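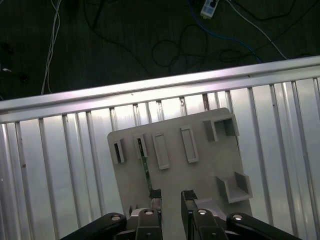 *gray plate, slots along the top, green strip in the second one*

From: Cindgate Teardown list
Subject: Re: [cindgate] gray plate + order of work on the towers
4/22/23

All,

Quick one, have to leave in a bit. Answering Ronaldo's message from Thursday (pasted below, trimmed), plus some stuff that came up on the bench.

> Before we get going on the Zillisik lot can somebody please settle
> two things. One, the plastic pieces. Last batch they all went in the
> same bin and then I spent an evening picking circuit boards out of
> it. Dasto will not take plastic with electronics still on it, they
> were clear about that. Two, where do the drive handles go. I have
> been saving them, other people have been tossing them, and now we
> have towers with drives and no way to hold them in.
>
> Also are we keeping memory in pairs or not? The spreadsheet says
> yes. The box says no.
>
> Ronaldo Sampaio

OK so. Plastic first.

The gray plate up top is a good example of what he means. Looks like plain plastic, you'd throw it right in with the covers. Then you see the green strip in the slot with the little dark parts all down it. That's a circuit board, so the whole thing is NOT clean plastic. Please turn every gray piece over and look in the slots before it goes anywhere. If there's green in it, it goes in the shallow tray marked BOARDS ON PLASTIC and I'll deal with it at the end. Don't pry the strips out with a screwdriver. I did that in November and cracked the plastic and the strip, and Dasto docked us for both.

I don't know yet which model the plate belongs to. If anybody recognizes that row of slots, say so, I'd like to write it on the tray. Some of the slots are narrow and open, others are more of a raised frame, if that rings a bell for anyone.

Drive handles: KEEP. All of them. Blue ones especially. They go back on the tray they came off of, and the tray goes back in the bay even if the drive is gone. A tower with its trays is worth $16 more to the Tetteh people than one without, and they're the ones buying the complete ones. So please stop tossing them.

Memory: pairs. I'll fix the box. If you find a single, tape and a question mark, small bag.

Now the order of work, becuase we had 3 different versions going last time.

1. Side panel off, tower on its side on the slotted table. Open side up.
2. Look before you touch. Write down what's there, graphics card, memory, drives, on the sheet for that case. If it's a Dell board write Dell, we sort those apart.
3. Cables. Unplug, don't cut. The orange/red/yellow bundle by the drive cage stays attached to the supply. SATA cables come off both ends and go in the cable box, any color.
4. Graphics card. Check for a screw at the bracket. Then the catch at the end of the slot. Then pull straight.
5. Memory.
6. Drives, with handles (see above!!)
7. Cooler and processor. Last, and only if the sheet says so. Tetteh wants those left in.

The one part I'm not sure of is the power supply. I had it down as step 8, after everything else, mostly out of habit. The case on the table has a blue release tab at the left end of the supply, down along the bottom, so I'm guessing no big fight with screws on that kind. But there's still that tangle of black wires going over toward the right, and I'd like those out of the way before a heavy silver box starts moving around in there. Same for the row of blue capacitors by the expansion slots, easy to knock with a corner. They don't look like much until one's bent over.

Anyway asked around about it.

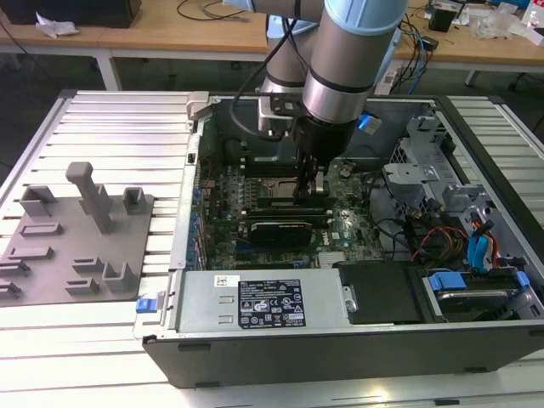 Ronaldo Sampaio would take the supply out before the graphics card, on any case with a release tab, and he's pretty firm on it: "You get your hand room first, then you do the delicate stuff. I've scraped my knuckles on that drive cage enough times." He also wants the barcode sticker left on the supply, since Dasto scans them and the ones without go to the scrap price.

Fair point on the sticker, I've been peeling those. Will stop.

On the order I could go either way. Let's do it his way for the tab cases and mine for the ones with screws, and if it's slower we switch back. I'll put both on the wall sheet so there's no arguing over it Saturday morning.

Other stuff, fast:

- We have 44 towers left from Zillisik. They say no more are coming until they clear out the second floor, whenever that is. So no rush, I'd like these done right.
- Out of small zip bags. I ordered 100, should be at the front desk. If they're the ones with the white write-on strip great, if not use tape.
- Screws: the magnetic dish is for the case you're working on. Empty it before you start the next one. Found three kinds mixed in there and none of them fit the panel I had.
- Drive cages stay in. The gray perforated ones too. I know they rattle. Leave them.
- Somebody put the good Phillips driver back in the wrong drawer, it's the one with the long shaft, it lives with the nut drivers.
- Heatsinks, the little silver ones on the board, don't touch. They're not ours to sell separate and the pad underneath tears.

Can someone bring a second lamp? The overhead is OK for the big parts but not for reading the white print on the supply labels, and we need the wattage on the sheet for every one.

Reply to the list please not just to me, I lose things.

Got to run. If the plate turns out to be from a model you know, put it in the subject line so I see it.

M.

--
Cindgate Teardown list
To stop getting these, write back with REMOVE in the subject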